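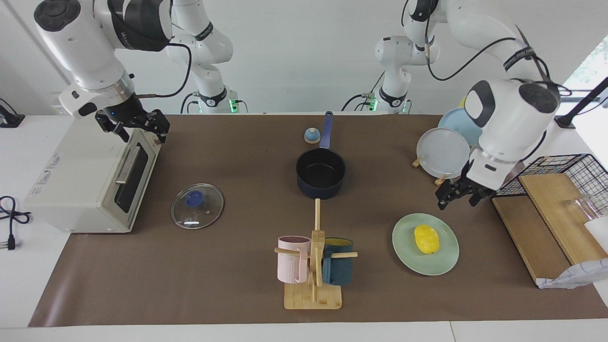
Care and Cleaning of Small Countertop Appliances

Etgate Residential Services - Resident Information Sheet 17
Revised 30 May 2026

Residents are responsible for the routine cleaning of toaster ovens, kettles, and coffee makers kept in their kitchens. The guidance below applies to all units in the Olszewski and Parska buildings. Manufacturers' instructions take precedence wherever they differ from this sheet.

Before cleaning

Switch the appliance off, unplug it at the wall, and allow it to cool for at least 30 minutes. Pull on the plug and never on the cord. No appliance body, cord, or plug may be placed in water.

Toaster ovens

Empty the crumb tray once a week. Most trays slide out from the front or the back; on some older models the tray is a hinged panel underneath. Wash the tray and rack in warm water with ordinary dish soap, then dry both fully before putting them back.

Wipe the interior walls with a damp, well-wrung cloth. Keep the cloth away from the heating elements, which are easily damaged. Spray oven cleaner is not to be used in a toaster oven.

Glass doors respond well to a paste of baking soda and water. Spread it thinly, leave it for 17 minutes or longer, and remove it with a soft sponge. Metal scouring pads will scratch the glass. Burned sugar and cheese may need a second application.

Kettles and coffee makers

Water in both buildings is hard, and scale forms quickly. Descale once a month with equal parts white vinegar and water. For kettles, bring the solution to a boil, switch off, and let it stand before rinsing twice. For coffee makers, run one full cycle with the solution and two with plain water. Glass carafes may go in the dishwasher; thermal carafes generally may not.

Placement and cords

Leave a clear space on all sides of any heating appliance, and keep paper towels and curtains well away. Do not operate a toaster oven under a low cabinet. Heating appliances should be plugged directly into a wall outlet - extension cords and power strips are not permitted for this purpose. A cord that is frayed, stiff, or discolored near the plug must be taken out of service.

Disposal

Broken appliances are not accepted in the trash room. They may be left in the marked bin at the Grumard Street entrance, which is emptied monthly except in November, when collection takes place twice. Remove loose racks and trays and tape the cord to the body.

Questions may be directed to the building office, extension 245.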